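The case for cutting dough in a metal dish
Opinion, by Ayodele Fashola

Modeling dough is usually discussed as a material for pressing. It gets rolled, stamped and pushed into shapes, and the advice printed on the tub is written with that in mind. Cutting gets one line, if it gets any. I think this is the wrong way around. Cutting is the operation that shows what condition the dough is in, and it is also the operation that damages the furniture, so the surface underneath deserves more attention than the choice of tool.

My position is simple. Dough should be cut in a shallow metal dish with a raised rim, on top of a table, and never on the table itself. I have held this view since May, when I stopped replacing plastic mats and put a steel plate on the bench for good.

The mats were sold by Pladosby and were perfectly adequate for rolling. Under a blade they failed quickly. A score line in soft plastic holds dough, the dough dries in the line, and the next batch picks up the dried grains. After 12 sessions my last mat had to be scrubbed with a nail brush between colors. Steel also scratches, but dried pink comes off it with a thumbnail.
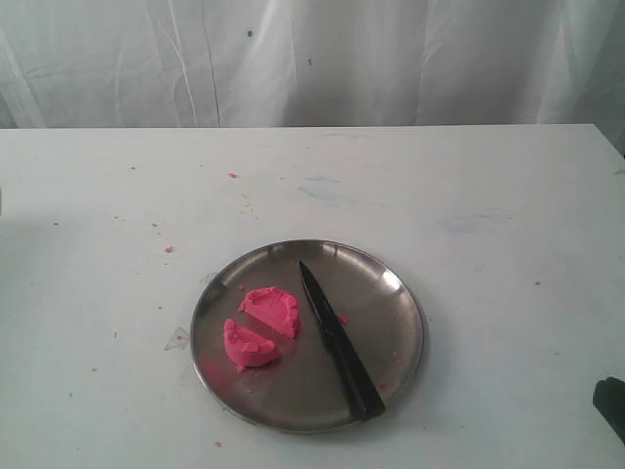

A cut lump on the steel plate, with the knife laid across the rim.

The cut face is the part to read. Fresh dough closes slightly behind the blade and the two pieces tend to hold on to each other. Older dough parts and stays parted. Its outside turns lumpy and grainy while the cut face comes out flat, and fine crumbs drop near the line of the cut. A person who only ever presses dough can miss this stage entirely, as pressure hides it. The lump looks sound until the edges begin to split.

On knives I have less to say. A thin blade is better than a thick one. Serrations drag. The plastic knives packed with most sets are wedges, and a wedge tears the last third of the lump when it should be slicing it. With adults at the bench I use a kitchen knife, and with children I accept the tearing.

The rim matters more. A flat tray lets crumbs travel. A curved or raised edge turns them back toward the middle, where they can be gathered with the main lump and worked in again. I weighed the recovered crumbs from one long afternoon and got 2 grams, from a lump that started at 162. That is a small loss by weight and a large one by appearance, because each crumb left on a white tabletop gets leaned on and becomes a smear.

There are fair objections. The first is noise, and I concede it: a knife on steel is unpleasant in a small room. The second is sliding. A dish on a smooth top will move under a firm push, and a damp cloth underneath stops most of this. Tape at the rim also works, although tape collects gray dirt and needs changing more often than anyone changes it. Umis makes a rubber ring for mixing bowls that does the same job, and I would buy it again.

The third objection comes from people who prefer wood. Akinola, who shares the bench with me, cuts on a beech board from Brurnen and says the dough grips better. It does. Wood draws moisture out of the underside of the lump, and the grip is the first sign of that. Leave a lump on the board for 40 minutes and the lower face has a skin. On metal the underside stays workable – the top dries at the usual rate on either one.

Pressing is also better in a dish than its defenders on the mat side allow. A floor that does not give produces a clean, smooth hollow, and the dough displaced by the press has to go outward into the border. If the dough is past its best, the border says so.

A flattened piece with a shallow round hollow in it is a good test of this. The middle comes out smooth and looks darker than the rest. The border around it is thick, ragged and broken worst on one side, with loose bits lying on the metal.

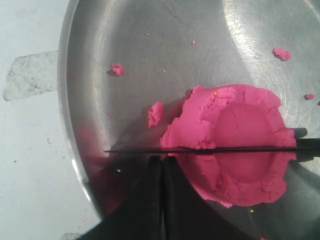

What I would change in the instructions

The leaflet in the tub should tell the buyer to cut the lump in half before use and look at the inside. It should say what a dry face looks like. It should recommend a rimmed dish, in any metal that does not rust, wide enough to leave a hand's width clear around the dough.

It should also say something about water. The common advice is to wet the lump, and that makes the outside sticky and leaves the middle as it was. Cut first, wet the cut faces with a fingertip, press them together and knead. Repeat with a cut in the other direction. Dough treated this way has lasted me another month, stored in a closed tub with the lid checked twice.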